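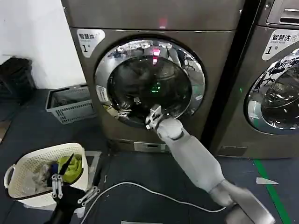 Clementina Simões wants to know why the budget has a line for the dryer when the dryer is already paid for. She wrote this in the margin of my spreadsheet at 11 at night, in red, and she has a point.

My answer is that the arm is the cheap part of buying an arm. Trirov quoted us a price I could read without sitting down. Then came the gripper fingers, sold in sets of 2, and Trurnine's service plan, which costs 300 a month and covers everything except the things that break. Cable covers were 115. I had put down zero for cable covers, being an optimist.

The dryer line is for hours. A machine tied up with robot work all afternoon can't dry anybody's towels, and the laundry side would like to be paid for that. I set aside 1,000 through March. Clementina thinks it's high. Sampaio, who would be our other supplier, thinks it's adorable.

Their quote is still missing, by the way. I've asked for it three times and received one brochure and a calendar.

So the plan for now: two grippers, no service plan until I've read the exclusions again, and the Trernum upgrade pushed to next year, where I keep all my upgrades. The dryer line stays in. I've renamed it "machine time" and moved it further down the page, below the insurance, and I'm waiting to see what comes back in red.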